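Ticket 849: Checkout adds a second delivery charge
Status: Reopened
Product: Drulent shop module, hosted by Prantl
Shop: Estudik (board games and small homewares)
Opened: February 2021

Reported problem

Customers ordering from two categories are charged delivery twice. Villness, our courier, bills us once per parcel, so the extra money has to be refunded by hand. It began after the last Drulent update. Support says the update didn't touch delivery. I have my doubts, as the release notes mention "improved basket totals" and the basket totals are what's wrong.

Log

Entry 1. Support asked me to clear the browser cache. Done on both office machines. Same result. I can't see how my cache would alter what a customer pays, but it's done.

Entry 2. Support asked whether the double charge happens with every product. It doesn't. One item, one charge. Two items from the same category, one charge. An item from Homewares plus an item from Games, two charges. I placed test orders each way and attached the basket pages.

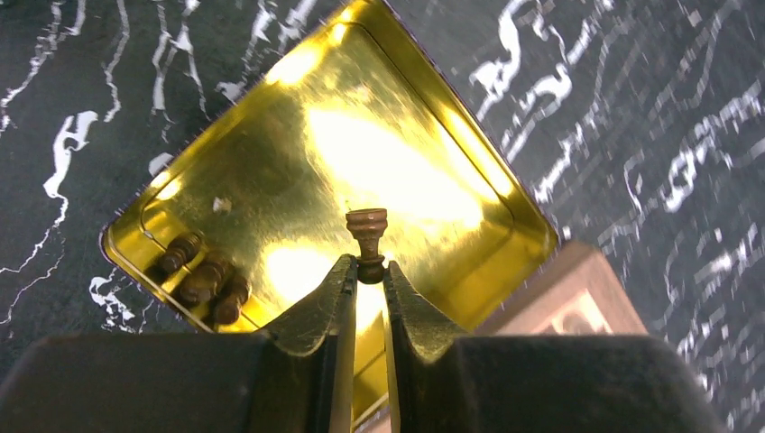

Entry 3. Reply from support: "This may be a display issue only." It isn't. Order 204 was paid in full with both charges on it, and the payment provider's record shows the same total as ours. I've sent that across as well.

Entry 4. Support suggested the product records were damaged and asked me to delete and recreate one listing from each category. I rebuilt the chess set listing from nothing, with new text, a new picture and a new stock code.

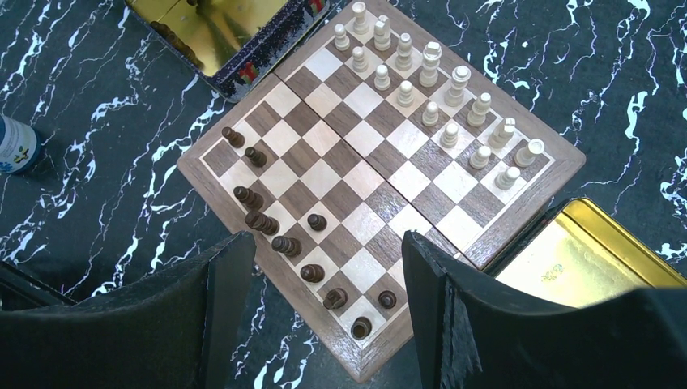

Folding board with the cream-white pieces set out along one side.

The new listing behaves exactly like the old one. So much for damaged records. It also lost its customer reviews, and I would like to know if those can be brought back.

Entry 5. Ticket marked "Resolved" with no explanation. Repeated the Homewares and Games order. Two charges. Ticket reopened by me.

Entry 6. Went through the delivery settings myself. There is a box labelled "Group by dispatch point" which I have never seen before and which was ticked. Each category had been given its own dispatch point, 4 of them in all. We have one stockroom. 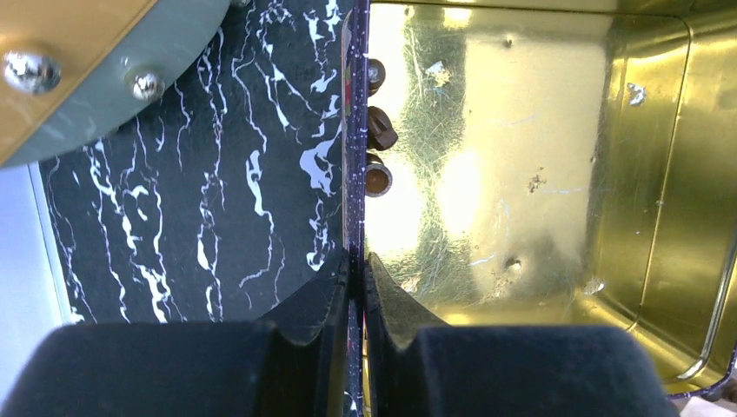
Unticked the box, saved, placed the mixed order again. One charge. Logged out, logged in, tried from a phone. One charge.

Entry 7. Support now says the setting "may have been enabled by a user". There are 2 users on this account and neither of us had opened that page since August. Please send the change history for the setting.

Still wanted before this is closed: the change history, the missing reviews, and a list of all orders charged twice so that I can finish the refunds. A workaround found by the customer doesn't count as a fix, and I expect the box to be ticked again after the next update unless someone looks into it.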